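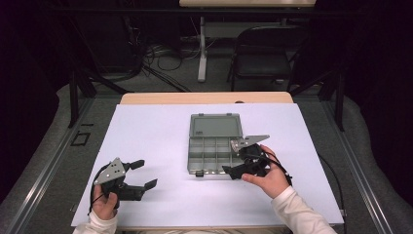
Comparing jaw sets on the Drilla hand-held grippers

Updated February 13, 2022

This procedure compares the Clarorgate and Zoëga jaw sets on small-parts sorting. Allow one session per set.

1. Fit the same jaw set to both grippers and tighten the plate screws.

2. Connect both cables and start the Drondex controller. Set the stroke limit to 50 mm.

3. Close each gripper 2 times with nothing between the jaws. If the reported zero differs between cycles, retighten and repeat.

4. Place an open compartment organizer on the board, tray side toward the operator. Flat lids are easier to clear than upright ones.

5. Lower one jaw into a corner compartment, then a center one. Record any contact with the dividers.

6. Run 300 picks, alternating left and right hands. Log drops and double picks separately.

7. Change the jaws and repeat from step 3.

Keep cable slack on the outer side of each hand. A cable under tension shifts the wrist angle and shows up in the log as a late close.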